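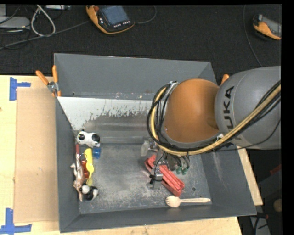
The Kunance returns center in Jellville will move its mixed-goods sorting line to a shared schedule in October, with robot arms handling the first pass and staff handling inspection, repair and final grading. The change follows a trial in the small-items area, where returned household goods and toys reach the building unboxed and in no particular order. A single metal bin may hold a wooden spork, a yellow utensil and several toy animals lying against one another, and the arm must reach in and take hold of one piece at a time. Until the trial began, all of this work was done by hand at standing benches.

The project, known internally as Montes, affects 17 employees on the day and evening shifts. No positions will be eliminated. Three bench sorters have accepted new duties as cell operators, and the remaining staff will divide their hours between inspection and the repair room. Hourly rates will not be reduced for any employee whose duties change, and cell operators will receive the technical rate from their first day in the role.

"Our people know these goods very well, and we are asking them to use that knowledge at a different point in the process," said Magdolna Szalai, director of operations. "An operator decides what goes into the bin, when the arm should be stopped, and which items should never have been sent to it."

Training is provided by Eltosura and covers safe entry to the cell, use of the teach pendant, and recovery after a missed grip. Gerrit Chauke, who worked at the benches before joining the trial, will serve as lead operator on the day shift. He has asked that all employees, including those not assigned to the cell, attend the safety session before the new schedule takes effect.

During the trial the cell processed nearly 1000 items in its busiest week. Items the arm could not pick up were returned to the benches, and this practice will continue. Questions about shift assignments should be directed to the operations office.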